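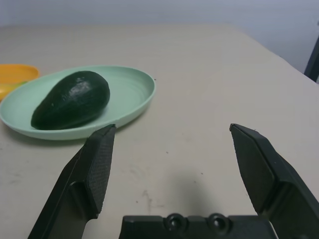

Lina Mansour wrote in to ask whether the Gosta play food set survives being sat on, and I can report that ours has, more than once.

Corkham, April

By Buppha Sriwong
26 shares | 30 comments

I do love this set! The avocado has a lovely bumpy skin (my grandson strokes it like a hamster), and the pastel plates are a sweet size for small hands.

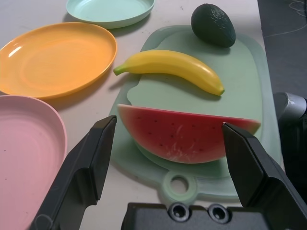 Corkham, Wednesday. A little update, as promised: the watermelon has some light streaks of wear on the red now, but the cutting board with its handy hanging hole is still my favorite piece.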